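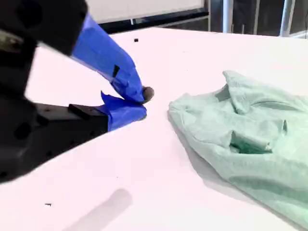 Folding robot at work, and now I'm the "cell attendant." Is this a real job?
Posted by skamov_folder, 24/11/2025

I fold at the Viswood laundry in Skamovville. Since January we've had a gripper on one of the tables, and I stand beside it, shake out whatever it bunches up, and re-tape its fingers. Same pay, new title, a lanyard. My hourly target went up to 142 pieces, robot's included. Do I ask for more money or keep quiet?

Hongmei Xiao
Ask. You're doing machine tending on top of folding, and at most plants those are 2 pay lines. Write down every stop you clear for 8 shifts, with the time each one took, then take it to your supervisor. At Policarpio we did that and got the target lowered first and the money later. Get the new duties in writing too. "Attendant" can mean anything, including mopping.

towelguy1739
lol ours is scared of fitted sheets. so am i

Skinero
Depends on your contract. I'd hold off on the money and ask who gets trained to fix the thing. I went that way and I miss the folding a little, mainly the part where you could think about something else. Blue tape goes on the supply budget, by the way. Don't buy your own.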